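Minutes of the Equipment Review Meeting
Branport Sorting and Packing Workshop
28 Apr 2023

Present: Fionnuala Buckley (chair), Oisín Horgan, Vlasta Vasić, Fiachra Cullinane
Attending for Wostberg: Lorcan Ní Mhurchú
Apologies: none

1. Minutes of the last meeting

The minutes of the March meeting were agreed with one correction. Under item 4, "Mallet" should read "Mallet kit" throughout, as the arm and the software are priced separately. Matters arising were taken under item 2.

2. Mallet sorting kit: trial report

OH reported on the trial of the Mallet kit, supplied on loan by Wostberg. The task set was to pick mixed items out of a wire basket and drop each one into one of three wooden boxes through a round hole in the lid. The boxes have red, blue and yellow tops. The kit was run on 1292 picks over the loan period.

Soft toys and spiky balls were handled well. Thin cloth was the main trouble: the gripper tended to take two layers at once, or to lift a cloth with something else wrapped in it. Drink cans lying on their sides were picked more slowly than OH had hoped. 62 picks needed a person to step in, most of them for cloth.
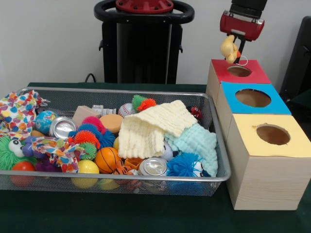 Mallet trial: plush duck held over the red-topped box.

VV asked whether the order of picking could be set by the operator. LNM said that it could not in the current version. The software takes whichever item it rates as easiest to reach, and an operator can only exclude a type of item. VV said this would matter for returns work, where fragile goods need to come out first. LNM agreed to ask whether the next release would change it.

FC raised the size of the holes. The larger toys had to be turned before they would go in, and this slowed the run. OH said the tops were only coloured paper and new ones could be cut in a few minutes. It was agreed to try a wider hole on all three boxes before any further timings are taken.

FB asked about noise. OH said it was no worse than the label printer.

3. Terms offered by Wostberg

LNM went through the written offer. The kit can be bought outright or leased for 2 years with servicing included. Training for up to 5 staff is included under either option, to be given on site. Replacement gripper fingers are charged as used under the purchase option and are free under the lease.

FC asked who would be responsible for a fault in the software during the lease. LNM said Wostberg would be, provided the kit had not been connected to other equipment without written consent. FC asked for that to be put in the agreement in plainer words, as the present clause could be read either way. LNM to send a revised clause.

4. Comparison with Dukia

VV had seen the Dukia unit demonstrated. It uses suction cups and was quicker on boxes and cans, but it could not hold the knitted cloths at all. She did not think it suited the mix of goods at Branport. The meeting agreed not to ask for a loan unit for the time being.

5. Decision

Agreed to extend the Mallet trial by one month at no charge, as offered. No decision on purchase or lease until the cloth results have been looked at again.

6. Actions

OH to recut the box tops and repeat the timings.
OH to run a separate batch of cloth only.
LNM to report back on picking order and send the revised clause.
FC to check the insurance position for leased equipment.

7. Any other business

VV asked that the spare basket be returned to the packing room. FB to arrange.

The meeting closed at noon. Date of next meeting to be confirmed by email.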